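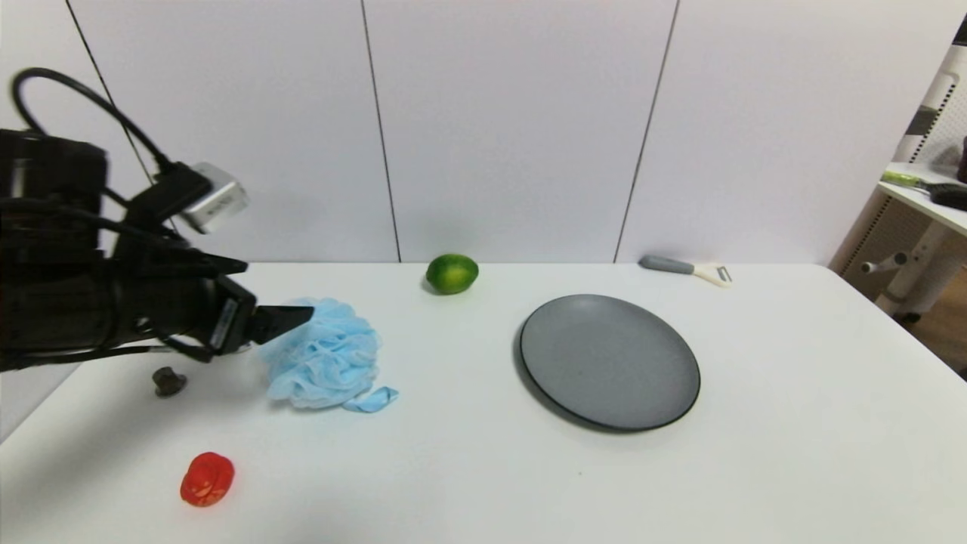
Lærke Juhl wrote to me that a person who teaches a robot should hold the arm with the hands, and that everything else is a video game. I respect this opinion, but I can't share it.

When I push the arm myself, I feel the weight and I help too much. My hand corrects small errors before I notice them. With remote control I have only what the arm can do. If the fingers come to a sponge at a bad angle, I must live with that angle, and so must the robot later. At Skarach we taught the same small task both ways in August, 14 times each. The demonstrations by hand were prettier. I still prefer the others.

A soft thing is a good teacher here. A bath sponge made of mesh has no correct place to grip it, so every operator must choose, and the choice should be visible in the recording. 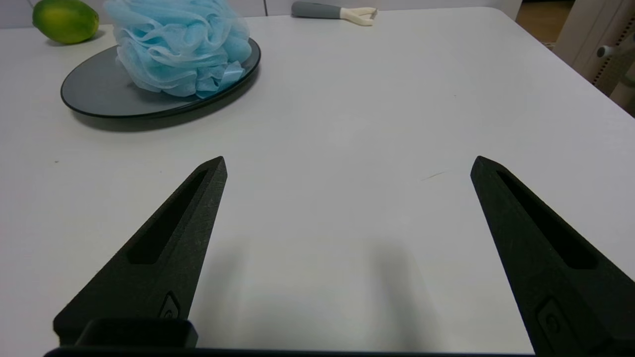 What I would ask from operators

Please go slowly near the object and do not hide your mistakes. Valdemar Thorlacius deletes each attempt where he hesitated. I would keep them, because a robot also needs to see how one comes back from a poor start. And open the fingers fully before you leave the plate. Many people forget this when they are tired, me too. 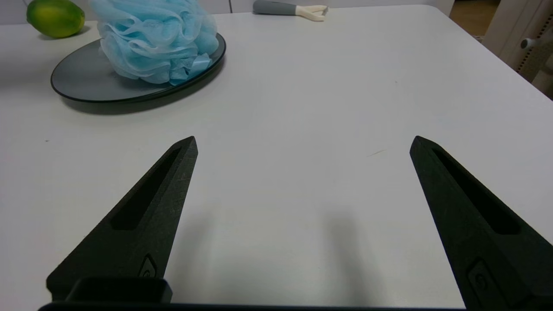
The blue sponge on the gray plate, with the gripper in front.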